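Filed under: Football, College, Road Trips

Open Practice at Dustby: A Day in the Bleachers
August
By the Visitors' Side desk

Dustby State opens one preseason practice a year to the public, and the public is expected to be grateful. I drove four hours to be grateful in person. The gates were supposed to open at 8 a.m. and did so at 8:29, when a man with a key ring the size of a grapefruit worked through most of it before finding the right one.

The crowd was announced as 687. I have no reason to doubt the figure except that I was there. A good share of them were parents of freshmen, who can be spotted by their brand-new hats and by the way they keep asking each other which end zone is north.

Lozano Field has been renovated, according to the program. The renovation took in the scoreboard, the visiting locker room and one set of restrooms, and skipped the bleachers on the east side, where the public sits. My row had a bolt sticking up every few feet. Regulars bring a cushion. I brought a folder of rosters, which did the job until the third water break. 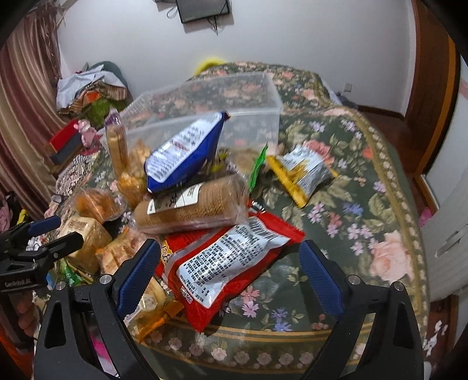

What they showed us

Most of the first hour was stretching. After that came position drills, spread over both ends of the field, so that whatever you had come to see was happening at the other one. I had come for the offensive line. Dustby lost four starters from it in the spring, and the replacements have been described in the local paper as "promising," a word that covers a lot of ground.

They are large, I can report that much. The new left tackle moves his feet well and got beaten inside twice on the same move, then didn't get beaten on it again. The center had trouble with shotgun snaps. One went over the quarterback's head and rolled nearly to the track, where a small boy picked it up and plainly planned to keep it. A student manager was sent over to negotiate.

The quarterback race is between a senior who throws a pretty ball to the sideline and a sophomore who throws an ugly one to the receiver. They split the snaps evenly. The coaches say the job is open. The sophomore got the reps with the first-team line, and the senior spent a lot of time with his helmet off, being a good teammate.

On defense they seem to be switching to a three-man front, or else one of the linemen had gone to the restroom. They were in it for most of the team period and blitzed off the edge on what felt like every passing down. It worked fine against an offense that had seen it all week. The opener is against Lastska, a team that likes to throw short and will be delighted.

The tour

After the whistle we were invited to walk through the football building in groups. Mine went last. Our guide, a student in a polo shirt, walked backward the whole way and only hit one door.

The weight room is very good and smells the way they all do. It was paid for by Trukeo, and you will not leave without knowing this, as the name is on the racks, the mats, the clock and the drinking fountain. The meeting rooms have reclining seats, and I tried one – an error, after the bleachers, because I then had to be asked to get out of it. The old trophy case is down a back hallway beside the laundry. It holds the conference title from before the league reshuffled, a game ball with the paint gone, and a plaque for sportsmanship, which was given to Dustby in a year it won twice. 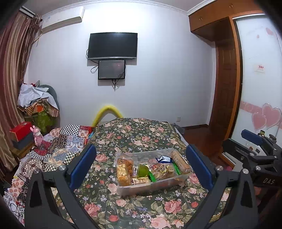 The equipment room was the best stop by a distance. Helmets hang in number order along one wall, and the staff repair face masks at a bench under the window. Our guide said they go through 2000 rolls of tape in a season. A father in our group asked how much of that was for ankles, and the guide said he was a marketing major.

We finished back on the field for autographs. The line for the sophomore quarterback ran past the 40. The line for the offensive guards was short and friendly, and one of them signed my roster folder, which by then had a clear bolt hole through the middle of it. He asked what had happened to it. I pointed at the east side bleachers and he nodded like a man whose grandmother sits there.

If you go next year: park behind the track, where it's free and there's shade until late morning. Don't pay for the printed program, as the numbers in it were wrong for half the freshmen. Take a cushion. The concession stand opens at noon, by which time practice is over.

I'll be back for the Lastska game. I have the defense giving up a lot of six-yard completions and the snap count settled by halftime – either that or the kid by the track finally gets his ball.

Contact the sports desk | All rights reserved | Back to top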